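Cima Folding Club – Frequently Asked Questions

Do I need to know how to code?
No. Most of your first month is spent with a gripper in each hand, folding a shirt very slowly. Coding starts once you have opinions about sleeves.

What does a session look like?
You pick a garment, spread it on the table, fold it with the grippers, shake it out and go again. The club's target this term is 300 folds. Ngọc La keeps the tally, and her tally is final.

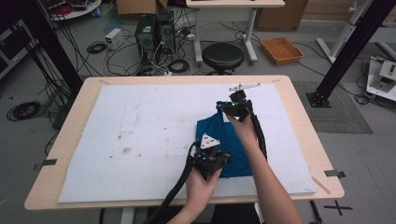
People who fold beautifully at home tend to struggle the most. You lose eight fingers and all of your pride, and both come back at the end of the session.

Can I use my hands if the cloth gets stuck?
Between folds, yes. During a fold, no, however badly it's going. Bad folds get kept too, labeled as such.

Why are sleeves worth double points?
Try one. At the Remham meet you get 2 points for a sleeve that lies flat and 1 for everything else. Close the fingers slowly over the cuff – grabbing at it just pushes the fabric along.

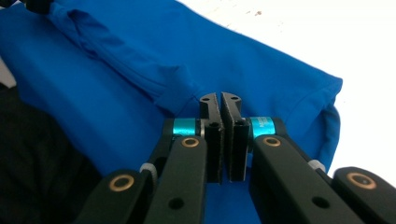
What is the Remham meet?
Our one competition, held in December against Sawatzky. They won last year by more than 100 points and have been very gracious about it, which we find hard to forgive.

May I bring my own laundry?
Clean laundry, yes. No buttons, no sequins.

Where do I leave the table when I'm done?
Where it was. Open the grippers, move the cloth to one side and sign the sheet.

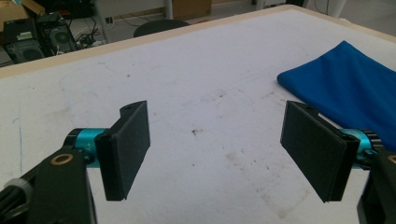

Page last changed: November, by N. La

Still have a question? Ask at the Hidix building, room 951, any time after 4 p.m. Knock loudly.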